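Placemats and Table Settings in Shared Student Kitchens: Fabric, Size and Washing
Project report, Textiles and Home Studies, year 2
Stuart Catterall, Helju Juška, Hiếu Lương
Supervisor: Ülle Rätsep

1. Background

The shared kitchens at Hesden have tables with pale tops. The tops mark easily, and the marks most often reported by residents are rings from mugs and fine scratches from the unglazed foot of plates and bowls. Wipe-clean plastic mats were supplied in September and were not much used. Residents said that they slid, that they curled at the corners after washing in hot water, and that crumbs collected underneath.

The project looked at whether a cloth placemat would be used more, and what size and construction would suit a single setting of one plate and one mug. Table runners and full cloths were left out. They have to be cleared completely before washing, and in a shared kitchen this does not happen often enough.

2. Requirements

The mat had to hold a plate and a mug without either standing over the edge. It had to lie flat after a machine wash without ironing, as there is no iron in the kitchens. It also had to hide light staining between washes. Ivars Venckus, who looks after the linen store at Grollatbridge, asked that the hem be stitched and not glued, as glued hems had opened in the drier there.

Thickness was discussed at some length. A padded mat protects the table better but takes longer to dry, and a tall mug stands less firmly on it. We chose to test unpadded mats only. This limits what can be said about heat, and the results should not be used for dishes straight from the oven.

3. Fabric and pattern

Plain mats in one light colour were ruled out early. In the first trial a tea stain on undyed cloth was still plain to see after washing at a low temperature. Dark plain mats hid tea but showed flour and dried milk. A pattern of large blocks in two middle tones gave the best result, as neither dark nor pale marks stood out strongly against both colours.

The mat used for the setting trials has wide bands of muted teal blue and khaki. Where the bands cross, the colour shifts to a darker, greyer blue-green. The hem is sewn with a pale thread close to the border. We had expected the pale thread to discolour first, and asked residents to note this on the card.

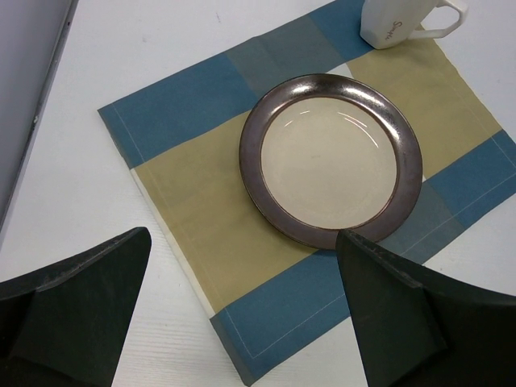
The plate for these trials had a wide metallic rim and a glossy off-white well. It was picked from the kitchen cupboard because residents reach for it most, and because a round plate with a broad rim takes up more of the mat than its well would suggest. A mat that is large enough when judged by the food area can still be too small once the rim is counted. The mug needs its own clear space beyond that, with room for the handle to be turned either way.

4. Method

Mats were placed in one kitchen at Hesden and one at Paju for 14 days. Each resident was asked to lay a mat before a meal and to leave it in the tray afterwards. A card by the tray was marked after each use. No reminders were given. At the end of the period the mats were washed together, hung over a rail to dry and laid on a flat table to be checked for curling, twisting at the corners and loose thread.

Position was left to the user. We had first planned to mark the correct place on the table with tape, but Helju Juška pointed out that people turn a mat to suit the chair, the light or a laptop, and that a mat which only works square to the edge is not much use. A mat laid at an angle takes up more of the table's depth, so the space between facing places was checked with the mats turned.

5. Results

The cloth mats were used at both sites. At Paju they were used mainly in the evening; at Hesden they were also used at breakfast, often with a mug alone. Eight residents returned written comments. The most common remark was that the mat stayed where it was put. Two people wanted it larger.

After washing, the mats lay mostly flat. Creases remained near the corners, but they did not affect how the plate sat. The stitched hems held. One mat from Paju had a pulled thread on a short side — the cause is not known, and the mat was kept in use.

Crumbs were still a problem. They stay on cloth more readily than on plastic, and the mats had to be shaken out over the sink. Some residents did this and some did not.

6. Costs

Cloth was priced from Skornton as a roll end. The quote was for mats cut and hemmed, with a minimum order of 600, far more than the two kitchens need. A shared order with Grollatbridge would be possible if the same size were accepted at both places. Hemming the mats ourselves was tried on a small scale. The straight sides were simple, but the corners were uneven until the fabric was folded and pressed before sewing.

7. Further work

The trial was short, and fading was not tested. Hiếu Lương will continue with repeated washing of the same mats through the next term, using the same powder and the same drying rail. A slightly wider mat should also be cut for comparison, keeping the depth as it is so that facing places do not overlap.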